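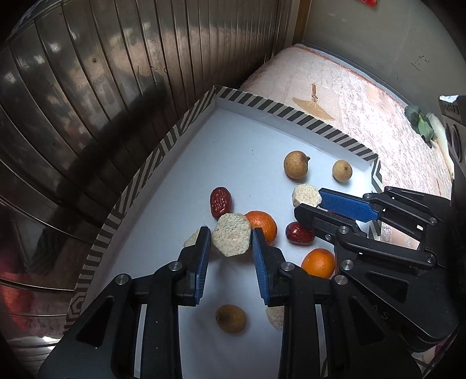 Győző Lengyel objected, on reading a first draft of this section, that an operator who can see the whole table will always produce cleaner demonstrations than one who works from the wrist view, and that the two should not be pooled. We agree with the first part. The second part we tested.

Figure 3. Wrist view during a hand-guided demonstration of the tray task. Both grippers are inside the tray; one of the whitish pieces is between the fingers of the nearer gripper.

4.2 Collecting the demonstrations

We recorded 1129 demonstrations of the tray task at the Prurkmont site. In the hand-guided condition the demonstrator holds the gripper tools and moves them directly. In the remote condition the demonstrator sits in the next room and drives two arms from the wrist views alone. Demonstrators were given up to 25 minutes of practice before recording began, and the practice runs were discarded.

Trays held a mix of small foods, including dried dates, mandarins and longans, which differ in size and in how firmly they can be squeezed. Items were placed by hand with no fixed layout, so that some touched each other or lay close to the rim. We gave no instruction about which gripper should take which item. Demonstrators settled this for themselves, and their habits differed a good deal.

After removing 129 recordings with tracking loss or dropped video, 1000 remained for training. Of the removed recordings, 27 came from the remote condition. Most of the others were lost when one tool blocked the other's view over the tray, a problem Eliécer Arango had noted during the September pilot.

Pooling did not hurt the trained policy on round items. On flat or uneven pieces, the policy trained on pooled data closed its fingers later than the one trained on hand-guided data only, and it dropped more of them. We return to this in Section 5.1.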